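Vortragsnotizen: Mit dem Schiff an Orte, die gar nicht am Wasser liegen
Reiseabend, Notizen für mich zum Ablesen und Abschweifen

Begrüßung. Erst einmal warten, bis alle einen Stuhl und ein Glas haben, das dauert immer länger, als man denkt. Dann fragen, wer schon einmal auf einer Kreuzfahrt war und wer geschworen hat, niemals eine zu machen. Ich gehörte ja lange zur zweiten Gruppe, das darf ich ruhig zugeben, und im Juni bin ich dann doch an Bord gegangen, mit zu viel Gepäck und einem Paar Schuhe, das ich kein einziges Mal angezogen habe.

Einstieg: die Sache mit dem Hafen. Im Prospekt stand groß der Name der Stadt, auf die wir uns alle gefreut hatten. Am Abend vorher lag dann ein Zettel auf dem Bett, und darauf stand als Anlegestelle Jirkov. Kein Mensch an unserem Tisch hatte je davon gehört! Jirkov ist ein Frachthafen mit Kränen, einem Zaun und einem sehr freundlichen Kiosk, und von dort sind es zwei Stunden mit dem Bus bis in die Altstadt. Also 2 Stunden hin, 2 Stunden zurück, und dazwischen soll man eine ganze Stadt kennenlernen.

(Hier kurz Pause lassen, da wird meistens gelacht.)

Wie wir es gemacht haben. Das Schiff bot einen Ausflug an, mit Mittagessen und Fähnchen. Wir haben uns für den einfachen Pendelbus von Bianchini entschieden, der nur hinfährt, einen absetzt und am Nachmittag wieder einsammelt. 27 Euro pro Person, Wasserflasche inklusive. Betonen: nach der letzten Rückfahrt fragen, und zwar vor dem Aussteigen, und sich den Abfahrtsplatz gut merken — der lag bei uns auf der anderen Seite des Platzes, hinter der Markthalle, und wir sind am Ende ganz schön gerannt.

Falls jemand nach dem Taxi fragt: geht auch, lohnt sich zu viert. Preis vorher ausmachen, am besten aufschreiben lassen.

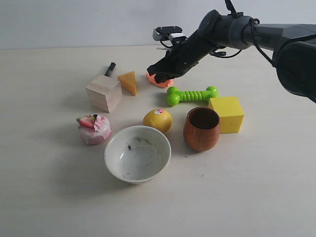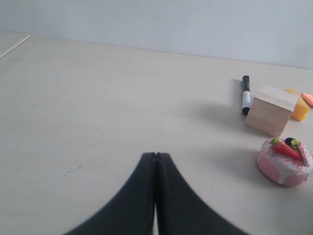

Weiter mit dem Packen für den Landgang, denn danach werde ich nach jedem Vortrag gefragt, und ich rede ja auch gern darüber. Am ersten Tag hatte ich eine Tasche dabei, mit der man hätte auswandern können, und am dritten nur noch einen kleinen Rucksack. Mein Verfahren ist seitdem, am Vorabend alles auf einer leeren Fläche auszubreiten, so wie auf dem ersten Bild die Sachen über den hellen Tisch verteilt liegen, und dann in Ruhe wieder wegzunehmen, was man doch nicht braucht. Bordkarte, Ausweis, etwas Bargeld in kleinen Scheinen, ein Tuch für die Schultern, ein Regenschutz. Die Kabine hat natürlich kaum freie Fläche, da muss das Bett herhalten (und wer sich die Kabine teilt, spricht das besser vorher ab).

Zur Stadt selbst. Nicht alles erzählen, sonst sitzen wir morgen noch hier! Ich erzähle vom Rello, dem kleinen Fluss, an dem man vom Busplatz aus bis zum alten Zollhaus laufen kann, immer im Schatten, mit Bänken und Katzen. Dann von der Treppe zur Oberstadt. 300 Stufen, so steht es unten auf dem Schild, und ich habe auf jedem Absatz so getan, als müsste ich unbedingt die Aussicht bewundern. Die Aussicht war es aber auch wert.

Mittagessen: das Kurko. Winzige Gaststube in einer Seitengasse, keine englische Karte, dafür eine Wirtin, die einen in die Küche winkt und die Topfdeckel hebt. Ich habe auf etwas mit Bohnen gezeigt und es bis heute nicht bereut. Hier die Geschichte mit dem zweiten Nachtisch erzählen, wenn die Zeit reicht, sonst weglassen.

Zum Geld. Ich hatte beim Umtauschen nur einen einzigen 500er-Schein bekommen, und den wollte nun wirklich niemand annehmen, weder der Eisverkäufer noch die Dame im Zollhaus. Also gleich am Schalter um kleine Scheine bitten, auch wenn hinter einem die Schlange murrt.

Rückfahrt. Im Bus haben alle geschlafen, ich auch, und aufgewacht bin ich an der Schranke von Jirkov. Am Kiosk gab es noch einen Kaffee im Stehen, mit Blick auf die Kräne im Abendlicht — und ich muss sagen, diesen Hafen habe ich da richtig gern gehabt.

Fragen aus dem Publikum. Die Fahrpläne und meine handgemalte Karte liegen hinten beim Büchertisch, bitte mitnehmen. Daran denken, das Glas vom Pult zu nehmen, bevor ich wieder mit den Händen rede.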